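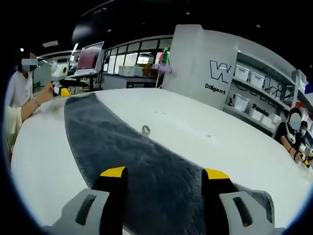
Gray towel, long way down the table, one fold pinched between the yellow tips. No telling how far along.

Can it do the chores yet? Towel edition

Gallery page, quick one. Only one picture up so far, the rest of this is notes. I keep getting the same question from people who run laundries and B&Bs and small shops: can a machine do this stuff yet, should I wait, should I buy. So I'm keeping a running page on it, chore by chore. Towels first becuase towels are what everyone asks about.

Short answer, no. Longer answer, parts of it, some days, on a clear table.

About the picture

Dark charcoal towel on a white oval table, fuzzy pile, swirly creases all through the nap. Looks like nothing. It's a hard one. Dark pile eats the shadows that tell you where a fold is, and a towel this long is hard to keep in view, you can see the near end running out of the frame. Grab at the right side near the bottom, fabric bunching up a bit beside the fingers.

Hand-held gripper, so a person is doing the deciding and the fingers are doing the pinching. Worth keeping those two apart in your head when you read anybody's brochure. Fingers are in decent shape these days. Deciding, less so.

Also the small metal ring or clip standing up on the towel. Same thing in real laundry: hairpins, name tags, a spoon once. A person picks it off without breaking stride. A machine has to know it isn't towel.

Where each chore stands, my opinion, June

Towels, flat, one at a time: close. Slow. Pick a corner, find the other corner, that's the whole fight. Once both corners are held the rest is easy.

Towels out of a heap: not close. A heap has no corners, it has lumps. Most of the demos I've been sent start with the towel already laid out, and laying it out is the job.

Fitted sheets: don't ask. I can't do them either.

Socks: matching is fine, cameras are good at matching. Turning them right side out, no.

Wiping a counter: yes if it's clear. Then someone leaves a mug on it.

Loading a dishwasher: plates OK, anything with a handle is a coin flip. Glasses I wouldn't stand near.

Facing shelves in a shop: better than I expected. Boxes are kind to machines. Bags of chips are not.

Sweeping a shop floor: done, solved, been solved for years, buy one. Corners still need a broom.

Numbers, since people want numbers

The laundry at Hikgate gave me their count for a busy day, 739 towels. Bath, hand, the lot. Two people on the folding table, radio on, finished before the afternoon pickup.

They had a folding unit on trial from Kaltus over the spring. It got through 175 on its best day and somebody had to stand there feeding it flat towels. So one person feeding, one person folding the other stuff by hand. No savings that I could see and neither could they. It went back.

Kaltus says the next version will do 1,000 a day. Maybe. I asked whether that's from a heap or from a feed tray and got told it depends on the site. I'd take that as feed tray.

To be fair to them the folds it did make were very neat. Neater then mine. And it didn't mind the dull ones, the washcloths, which the staff hate.

The guesthouse people, Ní Bhriain, went the other way. No folding machine at all, they bought a cart that drives itself between the linen room and the elevator. Dumb little thing, follows a line on the floor. Staff love it. Saves the walking, and walking was what they were tired of. If you're asking me what to spend on, look at the walking first.

Pultesthorpe, the hardware shop, wants something to restock screws into the small bins. Told them wait. Small parts in small bins is miserable work for fingers like these, and the boxes come from six suppliers in six shapes.

Things to ask before you sign anything

Heap or flat?
Dark fabric, has it been tried?
Who lays it out, and are you paying that person?
What does it do when something falls off the table? (Most stop and wait. Fine, but then someone has to be listening for it.)
Can I bring my own towels to the demo. If that's a no, go home.

Bring the worst ones too. The thin ones with the frayed hem, the ones that went gray in the wash, the beach towel somebody left behind. Clean new towels straight from the pack fold themselves practically.

Still to come on this page: shirts, dishracks, and bagging groceries, which I keep putting off. If you've got one of these machines running on a real floor, with real mess, send me the count for a normal day and the count for a bad day. Bad day more than the normal one. I'll add it under the right chore when I get a minute, probably late evening, that's when this page gets done.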